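Gripper week at Lidivthorpe: the Marchetti and the Zernidano

I've been promising these since Wednesday, so sorry to everyone who has been nudging me! We finally had both hand-held grippers in the same room with fresh batteries and nobody booked in after us, and Desmond Mercado and I spent a very long afternoon picking things up and putting them down again. If you've never done it, it's a lot more tiring than it sounds. My right forearm was useless by teatime.

Quick background for people who haven't followed the earlier pages. We want one hand-held gripper for all the tabletop work, so that whoever is holding it gets the same feel and the same view every time. Lyle Park has been using the Marchetti for most of the year and likes it. Desmond came over from the Bedmont group swearing by the Zernidano, which has a softer trigger and a slightly longer body. I had no favourite (I still don't, quite) so I got to be the one keeping score.

The rules were simple. Same table, same bits and pieces, 300 grabs each, swapping over whenever somebody's hand went funny. A grab counted if the thing came up, stayed up and went down again where you meant it to. Anything that skidded off sideways was a miss, even if you caught it later, and yes, there was an argument over that.

Most of my own notes are about the approach, the bit before you've touched anything. I like to come in with the fingers fully open and only start closing when I'm nearly there. Desmond half closes on the way in, which is quicker if your aim is good and a proper nuisance if it isn't.

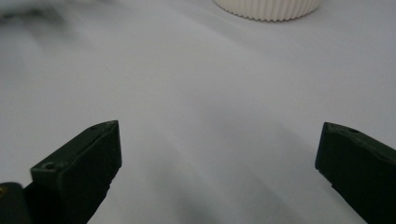

Fingers wide and lined up with the ribbed white thing at the far side. Plenty of white still to cross.

I do love a view like that for judging your line. You've got a tip on either side and your target in the gap, and you just walk it forward. What I don't love is how much the light changes as you lean over. Pale surfaces pick up every shadow going, and I'd like to know how much that bothers the tracking before we commit to anything. Lyle thinks it's fine. Lyle also thinks we should do all this in the evening with the blinds down, so we'll see.

On to triggers, as that's what everyone asks me about. The Marchetti has a firm one with a definite bite point, and you always know where you are with it. The Zernidano is lighter all the way through, lovely for the first half hour, and then I found I was squeezing harder than I needed to without noticing. Desmond says that's habit and I'd lose it in a week. He may well be right! I did notice he had the same trouble after lunch, though. 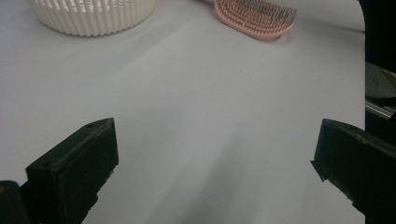

Ribbed container on the left, pink hairbrush on the right, and both fingers open with a good stretch of table between them.

Hairbrushes are a brilliant test, by the way, and I'd recommend one to anybody comparing grippers. They're an awkward shape with two very different sides, and where you take hold makes a huge difference to whether the thing swings. Round containers are the opposite sort of problem: dead easy to line up on, but be a touch off centre as you close and they try to roll out of your grip.

Scores, then. The two grippers finished 9 grabs apart, with the Marchetti in front, and I wouldn't bet my lunch on that being a real difference. Going by comfort I'd pick the Marchetti for long sessions and the Zernidano for anything fiddly. On price they're further apart than I'd expected: we were quoted 1,762 for one and 3,250 for the other, both before tax, and I'm sure you can guess which one Desmond brought.

Next time we're swapping the finger pads over, and Lyle wants a go at the fiddly stuff left-handed. If you've got a spare set of soft pads sitting in a drawer, please drop me a line before October.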